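3.2 Cómo escuché los auriculares en casa

Antes de contar lo que medí, tengo que confesar que la parte doméstica del estudio fue la que más me divirtió (y la que más quebraderos de cabeza me dio). En el laboratorio de Cisidstead comparé 2 modelos de diadema, el Adeslow y el Ansah, los dos con micrófono abatible y conector de 3,5 mm, y ahí todo fue según el protocolo de la sección 3.1. Pero yo quería saber qué pasa cuando una se sienta a jugar en una habitación corriente, con su eco, su calle y su vecino!

Así que me llevé los auriculares a casa durante el mes de mayo e hice sesiones de 70 minutos, siempre con la misma partida grabada y con el volumen fijado al principio. Cada modelo pasó por 4 sesiones, alternando el orden para no llegar siempre cansada al mismo. Al terminar anotaba la presión en las orejas, el calor de las almohadillas y si había confundido la dirección de algún sonido.

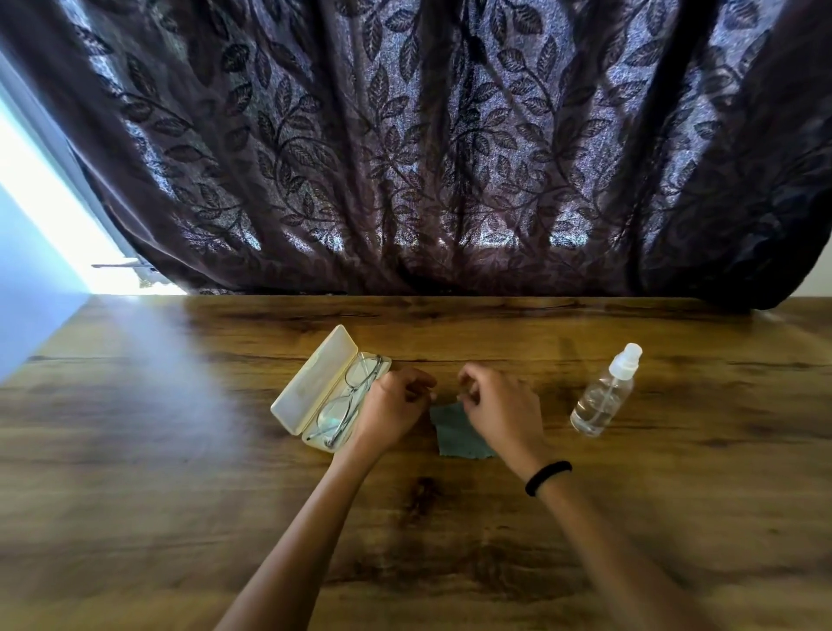

Figura 3. Mesa de madera y cortina estampada con hojas, a contraluz.

El micrófono me preocupaba más que los altavoces. En los foros de Vultville, de donde saqué buena parte de las quejas que cito en la introducción, casi todo el mundo protesta por lo mismo: los compañeros de equipo oyen el teclado mejor que la voz. Grabé entonces un texto corto al empezar cada sesión y otro al acabar, tecleando a la vez, y pasé los archivos a mis oyentes sin decirles de qué modelo venían.

Con el Ansah la voz llegaba más limpia, aunque algo nasal, y con el Adeslow se colaban las teclas pero se entendían mejor las consonantes (sí, a mí también me sorprendió). En comodidad me quedo con el Adeslow, porque la diadema reparte mejor el peso y a mitad de sesión se me olvidaba que lo llevaba. Las luces no influyeron en ninguna respuesta y las dejé fuera del análisis. Los datos de orientación espacial son más enredados y los trato aparte, en la sección 3.3, junto con los del laboratorio.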